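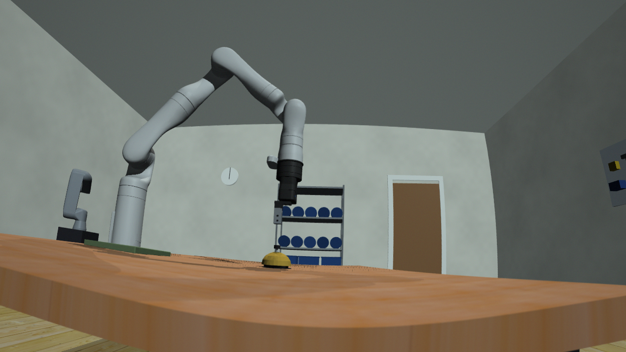

Wooden table with curved front edge and mottled orange-brown top.

Support > Draltent Table Care > Section 4: Oiling the Top

Reading time: 4 minutes

We use cookies to remember your language and region. Accept | Manage settings

4. Oiling the Top

Oiling is the fun part! The grain wakes up as soon as the first coat goes on, and a tired top can look wonderful again by the next day. Set aside one evening, plus a full night for drying. If you haven't sanded yet, go back to Section 3 first.

What you need

Jullell Table Oil, one can (covers a top of up to 20 square feet)
Sanding pad, fine
Four lint-free cotton cloths
Rubber gloves

4.1 First coat

1. Clear the table and wipe it with a barely damp cloth. Let it dry completely.
2. Stir the oil with a flat stick. Don't shake the can, or you'll be chasing bubbles all over the top.
3. Pour a small puddle in the middle and spread it out with the grain. Go thin! You can always add more.
4. Work the oil along the edges with a folded cloth. End grain is thirsty, so give it a second pass while the first is still wet.
5. Wait 9 minutes, then wipe off everything that hasn't soaked in.

CAUTION: Oily cloths can heat up and catch fire by themselves. Lay them flat outdoors to dry, away from anything that burns, or soak them in water in a lidded metal can. Never leave them in a pile.

4.2 Second coat

6. Leave the top overnight with a window open.
7. Rub lightly with the fine pad, following the grain, and wipe away the dust.
8. Repeat steps 3 to 5.

NOTE: Color will vary from patch to patch, and we think that's the best thing about real wood. Try the oil on the underside first if you're matching chairs from the Dristau line.

NOTE: Keep hot pans and wet glasses off the top for 4 days. Light use is fine after the first night.

For sticky spots, see page 353 of the full care book. Tops finished with Ha hard wax need a different method, covered in Section 5.

Section last revised 25 January 2020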